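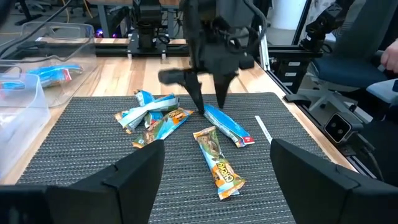
If you've walked past the back end of our floor after supper this month and wondered why grown adults were cheering over granola bars, I can explain! The Lurberg robotics club is deep into its snack sorting project, and I've been dropping in with a notebook (and, yes, a sandwich) to see how it's going.

The assignment sounds like something a toddler could knock out before nap time. Snacks get heaped on a gray mat, and the two arms have to pick them up and put them into clear plastic bins. That's the whole thing. But wrappers are slippery and crinkly and they love to hide under each other, and what looks like one bar to me can be a real headache for a pair of pointy black fingers.

The club has named its setup Lalis, which started as a typo in a group message and stuck. I'm told I'm spelling it right. By April they want to run the whole sort at the Brisudwood Student Showcase, with 4 teams taking turns at the table and 7 minutes on the clock for each. The team with the most snacks in the bins takes home the Murthy Cup, plus bragging rights that I suspect matter a lot more than the cup.

Bars are only part of it, too. The pile can also include bags, and I have a soft spot for those rounds. A bag squishes wherever you grab it, so you never quite know what you're going to get. I stood there with my shoulders up around my ears watching one arm reach down into a big orange and green one, and I'm pretty sure I was holding my breath.

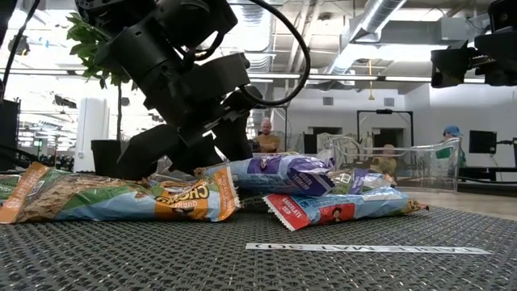 ## What's left to do before April

Plenty! The club has logged 132 practice rounds so far and wants a lot more before the showcase. Members trade off all evening, and there's a running argument over whether it's smarter to start at the top of the heap or go for whatever is closest to a bin. I've heard both sides made with great passion. I'm on team top-of-the-heap, for what it's worth, and I was told my vote doesn't count.

They're also working on getting the arms to share the mat nicely. With one on each side of the table they face each other, and a good round depends on one staying out of the way while the other goes in for a bar.

Money-wise they're in decent shape. A spring bake sale and a small grant from the school brought in 2000 dollars, and most of that is going to spare parts and the trip to Brisudwood. The snack budget is separate, and I'm told it's under close watch.
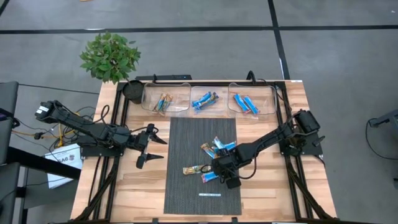
**Club Notes**

New members are welcome right up to the showcase, and you don't need to know how to code. Evening practice starts at 6:30 p.m. and usually wraps up by 9. Sign up on the sheet by the door, and if you want to cheer from the seats in April, there's a second sheet for the bus.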